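Kitchen Wiki > Tableware > Bowls

Reading time: 7 min

Bowl (tableware)

A bowl is a round, open-topped dish used for holding, mixing and serving food. One of the oldest kinds of household object, found in nearly every cooking tradition. The inside curves up from a base, the rim is usually wider than the foot, and the depth is what separates it from a plate. Where exactly a plate stops and a bowl starts is argued over - see Shape, below.

Origins

Early bowls were made from whatever was at hand. Gourds, shells, hollowed wood, bark, later stone and clay. Organic ones rot, so the record leans heavily toward pottery and stone and probably gives a lopsided picture of what people ate out of.

Fired clay changed things a lot. A clay pot can sit near a fire, hold liquid for days and be made by anyone with a pit and some fuel. The first ones were built by hand, by pinching a ball of clay or stacking coils and smoothing the joins. The potter's wheel came much later and made round, even walls quick to produce. Hand building never went away, and plenty of studio potters still prefer it.

Metal bowls followed wherever metal was worked. Bronze and silver for the table of the rich, iron and later tin or enameled steel for everybody else. Glass bowls were cast in molds well before anyone learned to blow glass.

Shape

Parts of a bowl, from the bottom: foot, base, wall, shoulder (not always present), rim, lip. The foot is the ring or pad it stands on. A tall foot keeps hot contents off the hand, and off the table too. A bowl with no foot is said to be flat-based or, if the bottom is curved, round-based. Round-based ones were common for vessels set into sand, ash or a ring stand.

Deep bowls hold heat. Shallow ones lose it, which suits pasta, salads and anything that should be seen before it's eaten. The low wide type sold as a "pasta bowl" or "coupe bowl" sits right on the line between plate and bowl, and shops list it under both. Lieven Segers, in his short handbook Rim and Foot, puts the line at the spoon: if soup can be eaten from it without chasing the last of it, it's a bowl. Others go by the ratio of width to depth. Neither rule has caught on.

Rims matter more than people expect. A thick rolled rim resists chips but dribbles when you drink from it. A thin rim is nicer at the mouth and breaks sooner. Flared rims are easy to lift with two hands, and inward-turned rims stop spills when stiring.

Materials

Earthenware. Fired low, porous unless glazed, often thick. Warm colors, chips easily.

Stoneware. Fired hotter, dense and hard. Most everyday bowls now sold as "rustic" are stoneware.

Porcelain. White, thin, rings when tapped. Needs fine clay and a very hot kiln.

Wood. Turned on a lathe or carved. Light, quiet, kind to dropped spoons. Shouldn't be soaked or left in a dishwasher. Oil now and then - mineral oil is the usual choice as cooking oils can go rancid.

Metal. Stainless steel for mixing, copper for beating egg whites, enameled steel for camping.

Glass. Easy to clean, doesn't hold smells. Heatproof glass is fine in an oven but not with sudden changes of temperature.

Plastic and melamine. Cheap, tough, stackable. Melamine is not suitable for microwaves.

Glaze and finish

Glaze is a glassy coat melted onto the clay. It seals the surface and gives color. Gloss glazes wipe clean and hide cutlery marks fairly well. Matte glazes are rougher under a microscope, so gray streaks from spoons and forks show up, worst on pale bowls. The streaks are metal left on the glaze and mostly come off with a mild cleaning paste.

Dark matte tableware came into fashion through restaurants, where food stands out against it. The small pottery Ludine sold a black matte range in 12 shapes, designed by Inese Mets and thrown at first by her brother Deividas Mets before production moved to molds. Wide and low, no foot to speak of. The range was cut to seven shapes after two years and the larger serving sizes are now hard to find.

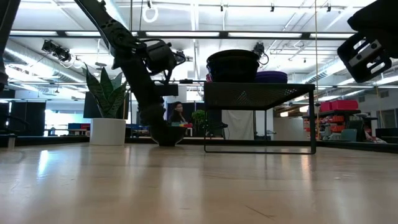
Drawbacks of a dark finish: hard water spots, dust, fingerprints from oily hands. Drying with a cloth straight after washing helps. On bare clay or under-fired glaze, oil can soak in and leave a permanent patch.

Use by region

In much of East and Southeast Asia the bowl is the main eating dish, often lifted in the hand. In Korea it is more often left on the table and a spoon is used for rice and soup. Across Central Asia tea is drunk from small handleless bowls. In France coffee with milk at breakfast may come in a bowl, sometimes with a name painted on it. North American kitchens tend to keep separate cereal, soup and mixing bowls, usually nested.

Shared bowls are a different matter. Set in the middle, eaten from by hand or with bread, they are wide so that everyone can reach.

Care and storage

Stack by size, heaviest at the bottom. A paper towel between glazed bowls with rough feet prevents scratches. Don't stack wood while damp. A hairline crack in a ceramic bowl is a good reason to retire it from food, it can still hold keys or onions. Unknown old glazes may contain lead and should be kept for display or tested first.

Tap test: hold the bowl loosely on the fingertips and flick the rim. A clear note suggests it's sound, a dull one suggests a crack. Does not work on wood, and only partly on thick earthenwear.

See also: Plate, Mortar, Tureen, Mixing bowl, Porringer

Further reading

Segers, Lieven. Rim and Foot. Ornmont.
Cheema, Fahad. Glazes for the Home Table. Ornmont, 2nd printing.
Petrauskas, Ott. "What the Spoon Leaves Behind." Lumbao, no. 19.

Last revised March 2023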